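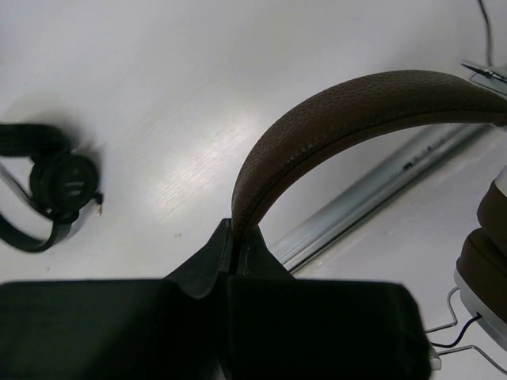
*The brown pair, by the padded part.*

**May 9, 2022**

Up at 6 with the drill again. Edgardo Umali upstairs is putting in a kitchen, or taking one out. I have been listening to it since April and could argue either side. I lay there trying to place the drill on the floor plan and decided it was above my left knee.

Went up at lunch, fully intending to be firm. He came to the door covered in dust and so pleased to have company that I ended up admiring a sink. It's a good sink. He asked whether the noise bothered me and I said, "Oh, a little in the mornings," in the voice of a woman who has never been bothered by anything. He said it would be 15 more days. I thanked him. I thanked him!

Sunita says I should have taken the lease up with me and pointed at the paragraph about hours. Sunita once got 20 dollars back from a parking meter, so she and I are built differently. She also says the landlord has a rule against work before eight, and that she'll find me the letter. She has been going to find me the letter for as long as I've lived here.

Tried the cotton-ball method in the afternoon. It takes the top off the drill and leaves the hammering, which comes up through the chair anyway. Also forgot they were in and had a whole conversation with the mailman in which I believe I agreed to something.

Tried the library. A man across from me ate a bag of baby carrots, one at a time, with a rest between each. I would pick the drill.

Tried music. Anything with a piano in it gets eaten alive. Brass holds up better. I have now heard the same album of marches more than 6 times and caught myself climbing the stairs in step with it, carrying laundry.

Read 15 pages of the novel Crisanto lent me and took in none of them. There is a lighthouse. Someone's brother is either dead or in Canada. Crisanto will want to talk about it on the phone, so I plan to say the ending surprised me, and hope there is one.
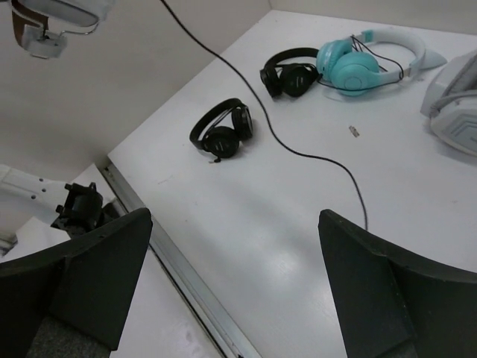

## Later, after supper

Quiet since five. You would think I'd enjoy it. I spent the first hour waiting for it to stop, with my shoulders up by my ears, and the second hour noticing the refrigerator, which has a hum I don't remember buying. Every so often it gives a shudder and goes silent and then I miss it.

Things you can hear in this apartment with the drill off: Rodel Sebastian's TV through the bedroom wall (a game show, from the bells). The pipe behind the bathtub. A dog on the next block with one opinion. My own knee, on the way up from the couch.

Called Mom. She is 69 and says she can't hear a thing anymore, then asked what I was chewing. Told her about Edgardo. She wanted to know if he was married.

Wrote a note to slide under his door. First draft had the word "unacceptable" in it. The one I delivered says the sink looks great and could he maybe start at seven. Signed it with a smiley face, God help me.

Need to buy: milk, stamps, more cotton balls.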